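About Rikerard Press

Rikerard Press publishes books about military service and colonial life written by people who were there, or who were left the trunk of papers by someone who was. We are small, we are slow, and we turn down most of what we are sent. If you have come here looking for a page full of words like passion and legacy, other presses can help you.

How we started

Rikerard began with a single manuscript, a quartermaster's account of two years at a supply depot. Three larger houses had already rejected it on the grounds that nothing happened in it. They were right. Nothing did happen, apart from bad flour, missing boots and a long quarrel over mules. We printed it anyway in a run of 3000 copies, which was far too many. The last of them sold well after we had stopped expecting it, and by then we had a second book out and a third in proof.

We have not gotten much better at guessing print runs.

What we publish

Our list has two parts. The Drirnmont Series is made up of memoirs, mostly by junior officers, clerks, medics and engineers. The Eichhorn Papers are edited letters and diaries, printed with notes and as little tidying as we can get away with. Spelling stays as the writer left it unless the sense is lost.

We don't publish campaign histories, biographies of generals, or novels. We also don't publish books about what a battle "really" meant. Some of those are good, but we are poor judges of them.

How we read a memoir

With suspicion. A man writing at eighty about what he did at twenty-two has told the story many times, and it has improved with each telling. Conversations come back word for word after half a century. The author's own bad decisions tend to be somebody else's by chapter four. We like these books very much and we don't believe all of them.

So we check. We ask for the notebooks, the pay records, the photographs with writing on the back. Where an account can't be matched to anything on paper, the notes say so. Where it plainly conflicts with the record, we print both versions and leave the author's alone. Several authors have withdrawn over this. One came back four years later with better evidence than we had, and the note was changed.

We are just as doubtful of official records, by the way. A war diary was often written up days afterward by whoever had the pencil, and he had his reasons too.

The Fivside collection

Behind the books is the Fivside collection, our store of letters, diaries and loose papers on loan or given outright. The catalog stands at 2398 items. That figure is less impressive than it sounds, as a laundry bill counts as one item and so does a diary of four hundred pages. The catalog can be searched by regiment, place and year. Searching by name works for the most part, but initials were used freely and we have surely confused a few cousins.

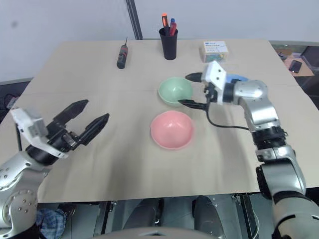 Sending us something

Write first and tell us what you have. A page is plenty. Please don't mail original documents until we've talked, and please don't have anything professionally "restored" beforehand.

We take on 3 books a year. Most years we receive roughly 20 times what we could print, so the answer is usually no, and it can take until August to arrive. We do not charge authors, and we would advise you to walk away from any press that does.

Corrections

Every book we've published has mistakes in it. Known ones are listed under each title, with the date they were fixed. If you find another, tell us the page and your source. "My grandfather always said" is a fine place to begin, but we will ask for more.

Page last revised March 11, 2022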